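August 15, 2025

What a day! I have to get it all down before I go to sleep, because I think I finally understand why the arm keeps driving itself into the counter, and it's such a lovely, stupid bug that I want to remember every turn of it.

So. The kitchen set, clearing task, simulated version. I left the overnight batch going on the Eltholm machine and came in to 406 finished runs, and I was so pleased with myself for a good ten minutes. Then I opened the log. 73 of them had stopped on the force limit. In July the same batch had almost none! Same arm, same gripper, same task list. The only thing I'd changed was the new object pack from Lillico, which I had been going on and on about to everyone because the knives are so much nicer than our old ones.

My first guess was the planner. It's always my first guess, and I should put that on a sticky note somewhere. I spent the whole morning stepping through run 221, which was a bad one: the fingers came down over the counter, kept coming down, and the wrist force shot up until the safety stop kicked in. Bless the safety stop. On the real arm that would have been a bent finger at the very least, and a long email to Sýkora about a spare.

Štěpánka Holub came by with her lunch and watched it with me three times over. She didn't say anything the first two times. Then she asked where the arm thought the knife was. Not where the knife was drawn, where the arm thought it was. And I had no answer, which was embarrassing and also wonderful, because suddenly there was something new to look at.

We went back through the stills from the wrist view, picking ones with the gripper open and the table knife on the marble up ahead of the fingers. I went through so many of these that I'll probably see white veins on brown stone when I close my eyes. 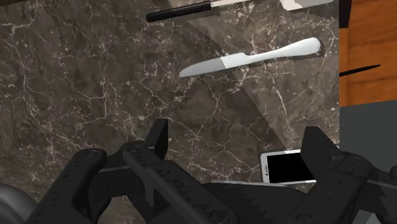 What we found

I'd been staring at that white knife all day and never noticed that it has no shadow. None that I can see, anyway. Štěpánka thought at first it might be floating, and I got very excited, and then we checked and shadows were simply set low for the whole batch. So that was a dead end, but a really useful one! It made us pull up the collision shapes, and there it was.

The drawn knife sits on the counter, fine. The invisible shape that the physics uses for it sits lower — its origin is at the underside of the handle in the old pack and in the middle of the handle in the new one. Our loader still adds the old offset. So the arm plans its grasp for a spot that is partly inside the stone, goes down to get it, and meets the counter. It does exactly what it was told, poor thing.

And the phone is fine! The phone never caused a single stop, and that had puzzled me since breakfast. It came from the old pack. I had just forgotten that we kept it.

I fixed the offset for the white knife by hand and ran a short test of 262 grasps before going home. Two force stops, both of them with the black-handled knife, which I hadn't touched yet. I may have shouted. Someone in the next room shouted back.

What still bothers me

The force limit caught this, but it caught it late. The stop trips once the fingers are already pressing, and I'd like something earlier: a plain check, before any move, that the target isn't below the counter surface. It would be a few lines of code. I can't believe we didn't have it. If I had sent that batch's grasp points over to the real arm on the Fleveo bench, as I was planning to do this week, the first try could have gone straight into the worktop with my hand somewhere near the stop button and my head full of how pretty the new knives are.

So, for tomorrow: add the height check and make it refuse to run, loudly. Go through every object in the Lillico pack and write down where its origin is. Throw out all of last night's runs, even the ones that passed, since a grasp that worked with a wrong offset probably worked by luck. Tell Štěpánka she gets to name the check. She has already suggested "Is it in the table", and I think that's what it's going to be called.

Also buy more tea. We're down to the peppermint.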